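Trosten Science Center – Young Visitors' Pages

Why Do Moving Things Look Blurry?

Wave your hand quickly in front of your face. Your fingers seem to melt together. This effect is called motion blur, and it happens in photographs as well as in your eyes.

How a camera collects light

A camera makes a picture by letting in light for a short time. The length of that time is called the exposure. If the camera and everything in front of it stay still, each bit of light lands in one place and the picture is sharp. If something moves, its light is spread along a path, and the picture shows a smear.

Short and long exposures

Exposures are measured in parts of a second. At 1/30 of a second, a running dog may look smudged. At 1/300 of a second, the dog has far less time to move, and its legs may look crisp. Short exposures need plenty of light, so indoor pictures are often blurrier than pictures taken on a sunny day.

What moved?

Sometimes the object moves, and sometimes the camera does. When a camera turns quickly, the whole background can blur. Things that travel along with the camera stay in the same spot in the picture – they can look clear even when the room behind them does not. 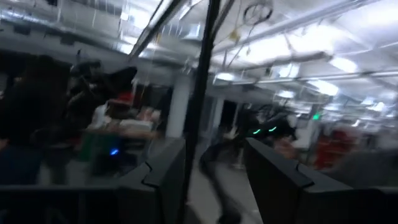 A large indoor room with heavy motion blur.

Try it yourself

Ask an adult to help you take 3 pictures of a toy on a table. Hold the camera still for the first. Slide the toy for the second. For the third, leave the toy alone and move the camera sideways. Compare the pictures and look for the direction of each smear.

Words to know

Exposure: the time during which a camera collects light.
Motion blur: a smear caused by movement during the exposure.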